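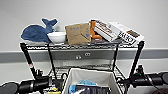 ## The give-and-take shelf is open again

After the summer break we have put the wire cart back by the long wall, and it is again free for everyone in the building to use. The rules are the same as in August: you bring a thing you do not need, you put it on the cart, and another person may take it home. There is no payment and no list to sign.

The top shelf has already a good mix this week. There is a blue plush whale, very soft, with a white bowl beside it, and also a cardboard box and two white packages with a lot of print on them. The orange piece shaped like an L has raised some discussion. Oddur Holst believes it is a pipe fitting, while Signe Kárason says it is a faucet from a toy kitchen. If you know the answer, please write to us, or simply take it.

### Some requests

- Please put soft toys on the shelf only when they are washed. Signe has a bag for toys that still need washing, ask her for it.
- Boxes with many small parts should be closed with tape. In August we found pieces from a Kanivar puzzle under three different chairs. The puzzle has 1,000 pieces and we are still missing two.
- Bowls, cups and glasses should stand away from the edge. The wires are not completely flat, and round things like to roll.
- If you leave something electric, attach a note that says if it works.
- Things which nobody has taken after 25 days go to the second-hand shop on Prorkura Street. Oddur drives there with his own car, so please do not leave furniture.

We are also asked often about books. They have their own place in the hallway, next to the mailboxes, and we prefer to keep them there, as they are heavy for the cart.

Signe is looking for one thing herself: a lid for a medium Guérin pot, any color. You can leave it on the cart with her name on it.

The next item in this letter is about the bicycle room, where the lock has been changed.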